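Werkstattbuch Robotik-AG, Projekt Hollon
9. Mai 2026

Heute war endlich mal wieder richtig Betrieb im Raum, und ich schreib das lieber gleich auf, bevor ich die Hälfte vergesse. Radka Jurić hat die Kalibrierung vom letzten Mal nachgezogen (danke!!), der Versatz in der Höhe ist jetzt so klein, dass ich ihn mit dem Messschieber kaum noch finde. Die alten Werte liegen noch im Ordner Brikton, bitte nicht löschen, die brauch ich für den Vergleich im Bericht.

Dann Becher. Ich hatte mir das leichter vorgestellt! Konische Form heißt eben, dass die Finger unten schmal zufassen müssen, und wenn man zu hoch ansetzt, wandert das ganze Ding beim Zudrücken nach oben weg. Bin also mit der Greifhöhe runter, bis die Pads am schmalen Teil anliegen, und hab die Kraft um zwei Stufen reduziert. Die Oberfläche ist glatt, da hilft viel Kraft sowieso nix. Bis zu 141 Durchläufe haben wir uns für den Becher vorgenommen, insgesamt stehen wir in der Tabelle bei 1.579 – da sind aber die ganzen Fehlversuche mit drin, die Mateja Dimitrov noch aussortieren will.

Was mir noch aufgefallen ist:
Das Skript schreibt den Zeitstempel doppelt, wenn man zwischendurch pausiert. Hab's nur notiert, nicht repariert.
Kabel hinter dem Not-Aus bitte mal ordentlich bündeln, ich hab keine Binder mehr gefunden. Im Schrank liegt nur noch die leere Tüte von Buvberg.
Öffnungsweite vor dem Anfahren immer auf Maximum, sonst stößt ein Finger gegen die Wand vom Becher (ja, ist mir passiert, nein, nix kaputt).

Mit Mateja hab ich noch kurz diskutiert, ob wir das Absetzen auf dem Tablett überhaupt schon in die Vorführung nehmen. Sie ist dafür, ich bin eher skeptisch, weil der Rand hochsteht und wir den Anfahrweg dann nochmal neu einlernen müssten. Vukčević-Methode aus dem Skript könnte gehen, muss ich aber erst nachlesen – Kapitel 2, glaub ich.

Griffhöhe und Fingerstellung, zum Nachschlagen:

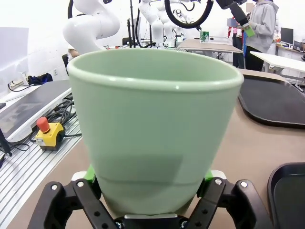 Fürs nächste Mal

Kabelbinder kaufen, Zeitstempel im Skript reparieren, Tablett ausmessen. Radka bringt die Ersatzschrauben mit.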